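Chapter 4
Cases, Trays and Clear Surfaces

After working through this chapter you should be able to:
set up a surface for packing small goods
match a case to the tray it will sit in
inspect a windowed case without opening it
record what you have packed so that another person can find it

Small goods get lost, scratched or mixed up far more often on the packing table than they do in the truck. A part that leaves the shelf in good order may be set down on top of another part, slid across a gritty surface, or put in the wrong case. The methods in this chapter deal with that short stretch of work between the shelf and the carton.

We will follow one job throughout. The Lamaris workshop in Flodcombe sends out sets of small fittings in rigid cases. Each case goes with a shallow tray, and the trays are stacked in cartons of 30. In October the workshop shipped 1,528 cases, and 19 of them came back. Gönül Kaplan, who ran the packing room at the time, went through the returns one by one and sorted them by cause. Her notes are used in Section 4.3, and you will be asked to sort the same returns yourself before you read her results.

Two terms need to be fixed before we start. A case is a closed container that holds the goods. A tray is an open, low-sided container that holds or supports a case. In some trades the words are used the other way around, and older Duman catalogs call both of them "boxes." When you read a packing sheet from another firm, check which meaning is intended.

Cases may be solid or windowed. A windowed case has a clear panel in one face, so the packer can look at the inside with the lid shut. The window should face up whenever the case is on the table. If it faces down, the panel rubs against the surface and soon becomes too cloudy to be of use.

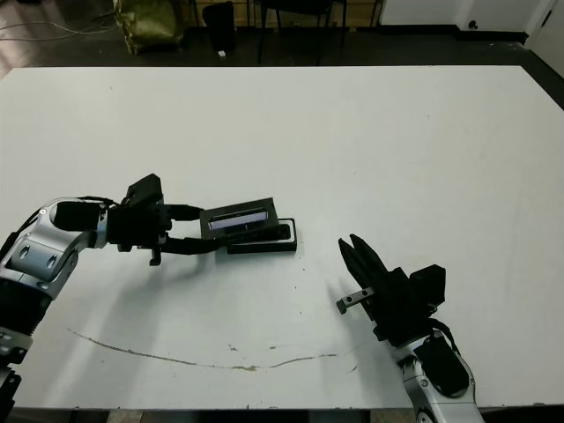

Figure 4.1 A dark gray case with a clear window, held at a tilt above a shallow black tray.

The surface matters as much as the container. A plain, flat, light-colored top is best for most small goods, as dark parts and loose specks show up against it. Stains and marks should be noted at the start of a shift. A stain that will not wipe off does little harm, but specks of grit scratch windows and should be brushed away before any case is set down. Leave enough open space on all sides of the tray for the case to be turned without touching anything else.

Section 4.1 covers lifting and lowering. A case is usually brought down to its tray one edge first and then leveled, and it is lifted out the same way. Cường Mai trained new packers at the Floltberg depot for several years and had each of them repeat this motion 100 times with an empty case before handling stock. You will not need that many, but do practice with an empty case first – the exercise on the next page takes only a few minutes.

Before you begin

1. Find two containers at home or at school that fit one inside the other. Which would you call the case, and which the tray?
2. Look at the table you are working on. List every mark or speck that could be mistaken for a small part.
3. Write a one-line label for a case of your choice. Trade labels with a classmate and see whether each of you can tell what the other has packed.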